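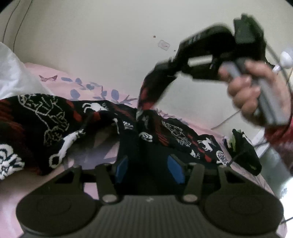

skundent_ops wrote:
Paid Trondberg for the small business coaching package. 6 calls, $200 each, and my "growth plan" was my own intake form typed up again. Anyone do better?

131maple wrote:
Some of us did. They fixed my pricing in 2 calls – but I came in with real numbers.

skundent_ops wrote:
So did I. They never opened the spreadsheet.
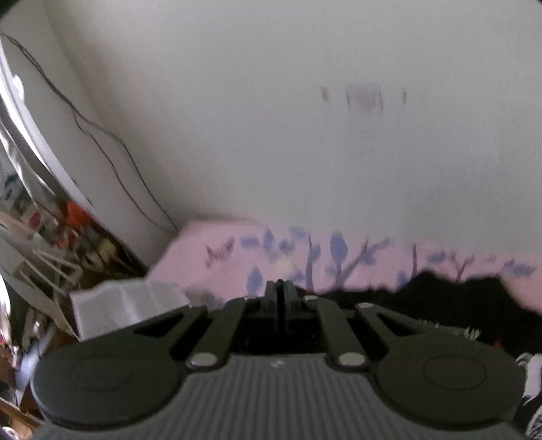

White wall with pink band, black gripper

abubakari_fan wrote:
Sosoveo sells the same thing with a nicer website. Ask either one for a client you can call.

131maple wrote:
Bit harsh. Clients don't always want calls from strangers.

abubakari_fan wrote:
Then I don't always want to pay the invoice.

skundent_ops wrote:
Asked for a partial refund Thu 9 January. No reply yet.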